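Harnier野球・ソフトボールスクール
ホーム|スクールについて|クラス|料金|グラウンド案内|お問い合わせ

スクールについて

Harnier(ハルニア)は、Posauの町にある野球とソフトボールのスクールです。子どものクラスと大人のクラスがあります。現在の会員は113人で、そのうち30人が日本語を話すご家庭の方です。日本から仕事で来られたご家族から「日本語で読めるページがほしい」というご意見を何度もいただきましたので、このページを作りました。

文章は代表の私、ステパン・スタシフ(Stepan Stasiv)が日本語で書いています。日本語は大人になってから勉強しました。言い方が少しかたいところや、不自然なところがあるかもしれませんが、意味は正しく伝わるように、何回も読み直しました。

はじまり

私は子どものころ、ハンドボールをしていました。野球を初めて見たのは学生のときです。同じ寮に、留学で来ていた日本の方がいて、荷物の中にグローブが二つ入っていました。夕方になると寮の裏の駐車場でキャッチボールをしました。最初の日、私はボールを一回も正しく捕ることができませんでした。手のひらで捕ろうとして、とても痛かったことを覚えています。

大学を出てから、隣の町Doltitzのクラブでソフトボールを始めました。守備は二塁手でした。打つほうはあまり上手ではなく、八番か九番を打つことが多かったです。その代わり、バントの練習は好きで、今でもバントを教える時間はほかのコーチにゆずりません。

Doltitzのクラブで子どもの練習を手伝っているうちに、Posauからバスで通っている子どもが何人もいることに気がつきました。冬は帰りのバスが一時間に一本しかなく、練習を途中でやめて帰る子もいました。それで、Posauにも練習できる場所を作りたいと思い、町の北側にあった使われていないサッカー場を借りることにしました。初めての練習は一月でした。地面が凍っていて、ゴロの練習ではボールがどこへはねるか分からず、その日はベースランニングだけをして終わりました。

グラウンドと室内練習場

グラウンドは一面です。内野は土、外野は芝です。もともとサッカー場でしたので、ライト側が少し短くなっています。大人の試合では、ライトのフェンスを直接越えた打球は二塁打とする特別ルールを使っています。ほかのチームの方が初めて来られるときは、試合の前に審判から説明があります。

土は三年前に全部入れかえました。前の土は水がたまりやすく、雨の次の日は三塁のまわりが使えませんでした。今の土は乾くのが早いですが、夏は反対に乾きすぎますので、練習の前に水をまきます。水まきは中学生クラスの子どもたちが好きな仕事で、順番を決めないとホースの取り合いになります。

室内練習場はグラウンドのとなりの建物で、打撃用のケージが二つあります。投球マシンは「Juška」という機種を使っています。ソフトボールと野球の両方のボールを投げることができ、速さも細かく変えられます。小学生が打つときは必ずコーチが機械の横に立ち、手で一球ずつ入れます。自動で投げる設定は、高校生以上のクラスだけで使っています。

建物の二階には更衣室、保護者の方が待つ部屋、それから小さな台所があります。台所は会員とご家族がご自由にお使いいただけます。使ったあとは、ふいてからお帰りください。

クラスについて

はじめてクラス(5歳から8歳)
やわらかいボールを使います。投げる、捕る、走るの三つを遊びの中で覚えます。バットは二か月目から持ちます。早く打ちたいという子が多いのですが、まわりを見てからバットを振る習慣を先につけたいと考えています。

小学生クラス(9歳から12歳)
ポジションを決めず、一年の間に全員がピッチャーとキャッチャーを経験します。キャッチャーの防具は三つのサイズを用意しています。ご自分の防具を買う必要はありません。

中学生・高校生クラス
野球とソフトボールに分かれます。週に二回の練習と、春から秋までは週末に試合があります。投手の投球数は、練習も含めてノートに記録します。ノートは選手が自分で書き、コーチが週の終わりに確認します。一日に投げる数は、中学生の場合、最大60球までです。試合の途中でも、この数になれば交代します。延長戦でも同じです。

大人のソフトボールクラス
経験のない方もご参加いただけます。水曜日の夜に行います。下は十代の終わりから、上は七十代の方までいらっしゃいます。試合に出たい方と、練習だけの方がいますので、申し込みのときに教えてください。あとから変えることもできます。

言葉について

練習で使う言葉は、土地の言葉と英語と日本語がまざっています。「ナイスボール」や「ドンマイ」は、日本語を話さない子どもたちもよく使います。「ドンマイ」を英語だと思っている子に、英語を話すお父さんが意味を聞いて、二人とも困っていたことがありました。

コーチは六人いて、日本語で説明ができるのは私ともう一人です。小学生クラスには、どちらか一人が必ず入ります。けがや体調のことは言葉の間違いがあってはいけませんので、保護者の方にその場でお電話をして、日本語でお話しします。

教え方について

私たちは、試合に勝つことも大切だと考えています。勝ちたいと思わないで試合をすると、練習の意味が分かりにくくなります。ただし、小学生の試合では、ベンチに入った選手は全員、二回以上守備につきます。これは相手が強いときも、決勝戦でも変えません。このために負けた試合もあります。そのときは保護者の方からご意見をいただき、長い話し合いをしました。話し合いのあとも規則はそのままにしましたが、守備につく順番を試合の前の日に知らせるようになりました。

大きな声で選手をしかることはしません。危ないときだけは、大きな声を出します。例えば、バットを振っている人の後ろを歩いたときです。

エラーをしたあとのことを、よく練習します。ボールを落としたら、まず拾って、いちばん近いベースに投げる。それだけを何回もくり返します。落としたあとに下を向いて止まってしまう子が多いからです。この練習は地味で、人気はあまりありません。

試合の記録

スクールができてから、全部のクラスを合わせて372試合をしました。スコアブックは全部、待合室の棚にあります。最初の年のものは私の字が汚く、自分でも読めないところがあります。初めて勝った試合の相手は、私が前にいたDoltitzのクラブでした。四対三で、最後のアウトはライトフライでした。

Doltitzとは今も毎年、秋に交流試合をします。午前が子ども、午後が大人です。昼食は両方のチームが持ちよります。日本のご家庭がおにぎりを持ってきてくださるようになってから、午後の試合の開始が少し遅くなりました。

見学と体験

見学はいつでもできます。ご予約はいりません。体験練習は二回まで無料です。グローブはスクールのものをお貸しします。左投げの方のグローブは数が少ないので、前の日までにお知らせください。

服装は、動きやすい長いズボンと運動靴でお越しください。金具のついたスパイクは、室内練習場では使えません。冬は建物の中も寒いので、上着を一枚多くお持ちください。

冬の室内練習の申し込みは、2026年10月26日(月)から受け付けます。今の会員の方も、冬の分はもう一度お申し込みが必要です。

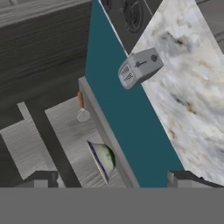
お問い合わせ

メールまたはお電話でご連絡ください。日本語のメールは私が読み、三日以内にお返事します。練習の時間は電話に出られないことが多いので、留守番電話にお名前と電話番号を残してください。グラウンドの入り口は、駐車場の奥にある緑の門です。表の道からは見えにくいので、初めての方は少し早めにお越しください。

Harnier野球・ソフトボールスクール
代表 ステパン・スタシフ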